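Suneck Beta Hand-Held Gripper Pair — Demonstration Visits

See the Beta pair used at a table, then try it yourself.

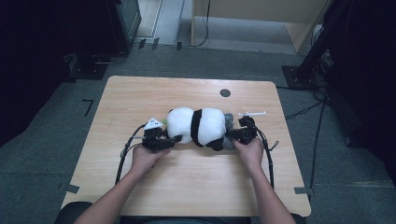
What happens at a visit

Demonstrations take place in the Moon room at our Zukitden site. One of our staff picks up, turns and sets down soft items with a gripper in each hand, such as the stuffed panda. After that the grippers are yours for roughly 40 minutes. You are welcome to bring items from your own work, up to 300 grams each. Please leave glass and anything with an open blade at home.

What you can try

Two-handed holds on soft goods
Passing an item from one gripper to the other
Turning an item over on the tabletop
Changing the finger pads (staff will show you how)

The grippers are cabled, so you work standing or seated at the table. Most visitors find the left hand slower at first — allow a few tries before judging the grip.

Booking

Groups of up to 5 people. Visits are free, and there is no need to order anything. Tell us when booking if anyone in the group is left-handed or needs a lower table. Parking is behind the building, second gate.

Open day

The next open day is in March. No booking is needed for the table demonstrations, but hands-on time is given out at the front desk in order of arrival. Doors close at 5 p.m.

Page updated 2021-01-14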